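Toiletries drive adds sorting day as donations pass 2,000 items

The Shawky community pantry will hold an extra sorting session this month after its July toiletries drive brought in more than it has shelf space for.

The drive asked households in Shawky and Kereo to give shampoo, soap, toothpaste and other bathroom basics, which are often the first things dropped from a tight grocery budget. Organizers had set a target of 1,000 items. By the end of the month the count stood at 2,000, and bags were still being left at the side door on Tudus Street.

Everything that comes in has to be sorted before it can go out. Items are taken from the donation bags and placed in colored bins on a white table along the wall, then moved to the shelves once a bin fills up.
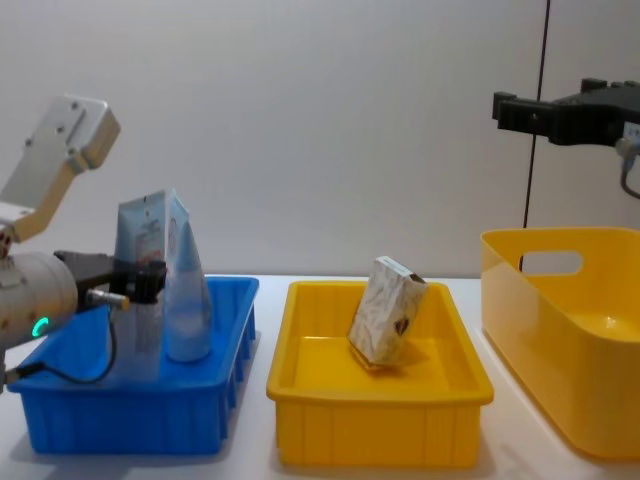 Wilmer Agudelo

The pantry opened its toiletries shelf two years ago with a single bookcase. It now supplies 100 households, most of them in Shawky, with a smaller group in Kereo who pick up in the evening.

Tane Pearce, who runs the shelf, said the count was a surprise.

"Last year we were short on shampoo by the second week," Pearce said. "This year we're short on places to put it."

Pearce said donors had followed the list more closely this time. The list was mailed out with the Rorkano neighborhood newsletter in June and asked for full-size, unopened products where possible. Travel sizes are accepted too, and go into a separate box for people staying in temporary housing.

Sorting takes longer than most people expect. Each item is checked for a seal and a date. Anything opened is set aside, and products with a damaged label are held back until someone can work out what they are. Tubes and bottles also have to be checked for leaks, as one loose cap can spoil a whole bag of donations.

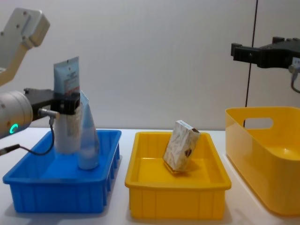

A tube and a bottle in the blue bin at the Shawky pantry.

The extra session will run from 9 a.m. to 1 p.m. in the main room. Pearce is looking for people who can stay for at least 45 minutes, and said no experience is needed. Children 10 and over can help if they come with an adult.

Those who have helped before will find one change. Full bins used to be carried straight to the back room and unpacked there a second time. Starting with this session they will be labeled at the table and go directly onto the shelves – a step Pearce hopes will save an hour or more.

The pantry is also changing how it hands things out. Until now, households were given a bag packed ahead of time with the same products for everyone. In the fall they will be able to choose from the shelf, with a limit on the number of items per visit. Pearce said the packed bags led to waste, with people bringing back products they could not use because of allergies or skin conditions.

"Somebody would get three conditioners and no toothpaste," Pearce said. "They'd be polite about it, but it wasn't much help to them."

Boxed goods were a smaller part of this year's donations, and Pearce would like to see more of them. Bar soap and facial tissues are at the top of the list for August. They stack well and keep for a long time, and the pantry has never had enough of either to last through the winter. 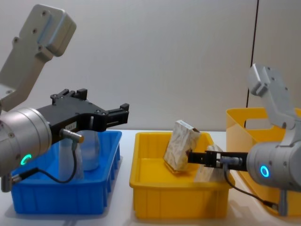 Patterned boxes lean in the yellow tray, next to a bottle in the blue one.

Donations can be dropped off at the side door on Tudus Street between 8 a.m. and 6 p.m. Larger loads should be arranged by phone first – the hallway is narrow, and deliveries have to be kept clear of the fire exit. The pantry cannot take medicines, razors without packaging or anything in glass.

Empty bins are welcome as well. Shallow ones with a rim are easiest to lift when full, and any color will do. The Kereo pickup point needs a small table and a lamp, and anyone with either to spare can leave a note at the front desk.

The Kereo evening pickup will go ahead as usual in August, starting at 5:30 p.m. Households that want to sign up for the shelf can do so there or in Shawky during regular pantry hours. Proof of address is required, but proof of income is not.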